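Chapter 4
Sorting and Staging Household Textiles

Objectives

After reading this chapter, the student should be able to:
define a staging surface and state the conditions it must meet;
separate a mixed load into primary and secondary groups;
explain the difference between folding to width and folding to depth;
identify items that should be set aside before any folding begins.

4.1 Introduction

Chapter 3 dealt with laundering and drying. The present chapter takes up the work between the dryer or the suitcase and the shelf. In household management this stage is called staging. It covers the unloading of textiles onto a surface, their division into groups, and their preparation for folding or hanging. Folding itself is treated in Chapter 5.

Staging is often left out of time estimates. In the Hultdale household survey, 71 of 100 respondents gave a figure for washing and a figure for folding but recorded no time for sorting. When the same households kept a written log in February, sorting took up roughly a third of the total handling time. The largest share was spent on mixed loads, meaning loads in which clothing, bags and accessories arrive together.

4.2 The Staging Surface

A staging surface is any flat, clean area on which a load can be spread out. Tables, counters and beds are all used. The surface should be large enough to hold the load in a single pile with clear space on at least two sides. Where there is no clear space, sorted items are put back on the unsorted pile and must be handled again.

The bed is the most common staging surface in small dwellings. Its area is generous and its height is suited to most adults, although prolonged bending at a low bed should be avoided. Two limitations apply. First, a soft mattress gives under the hand, and a crease cannot be pressed flat against it. Second, the bed has to be cleared by night, so that a load left half sorted is usually moved to a chair or the floor. A bedspread should stay on during the work, as it protects the sheets from lint and from the undersides of bags.

Patterned covers present a minor difficulty. Garments close in color or pattern to the cover are easily overlooked, and the surface should be checked once more after the last group has been removed.

4.3 Mixed Loads

A mixed load contains items of unlike weight, shape and stiffness. Heavy knits such as sweatshirts spread and hide what is under them. Straps catch on sleeves and hoods. The Oberholzer sequence, used throughout this book, therefore begins with bulk and not with color:

1. Lift off the largest soft garment and lay it to one side.
2. Free any straps and remove bags from the pile.
3. Divide the remaining clothing by owner, then by type.
4. Collect small items in a tray.

Bags are emptied before they are stored. Loose cards, tags and receipts go in the tray with the other small items - they should not be returned to a pocket.

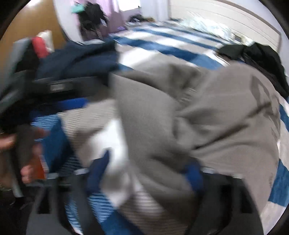 Figure 4.1 A mixed load on a bed. The light grey sweatshirt is removed in step 1 and the black bag in step 2.

Garments that slip toward the pillows should be drawn back to the main pile before step 3. Pillows and cushions may stay in place if the working area is large enough. In the Isgate method, described in Section 4.5, they are taken off the bed first.

4.4 Primary and Secondary Groups

A primary group is a set of items that will be stored in the same room. A secondary group is a set that will be stored on the same shelf or rail. Primary groups are always formed first. The Venon chart (Table 4.2) lists the usual secondary groups for a household of four.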